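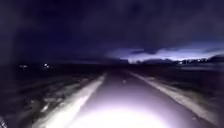 El camino de Sarnero, de noche

Compartir 25 | Comentarios 5

Hay quien va a Sarnero por la ermita y quien va por el queso. Yo fui por el camino asfaltado, y encima sin sol, que es cuando el pueblo no puede distraerte con nada. Nubes bajas, campo negro a los lados y una recta que parece trazada por alguien con prisa por cenar.

La recta, primera entrega. Asfalto liso, ni una raya pintada, y dos franjas claras en los bordes para que uno no acabe en el sembrado. Al fondo a la izquierda, dos puntitos de luz. En el bar defienden dos teorías sobre ellos y ninguna me convence.
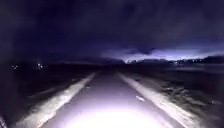

Texto y fotos: Candela Casado
18 de agosto de 2025

La recta, segunda entrega, para quien se quedara con ganas. El borde derecho va más deshilachado, a parches blancos, y sobre el asfalto hay una motita pálida: hoja, papel o vaya usted a saber. En un paseo así cuenta como monumento.

De día pasan por aquí bicicletas, perros y mi cuñado con los bastones. Dice que se hace más de 400 pasos sin levantar la vista del móvil, y le creo.

También en esta sección
Ikus: el mirador sin barandilla
Los bancos de Lorente, del mejor al peor
Abril en Sarnero, con barro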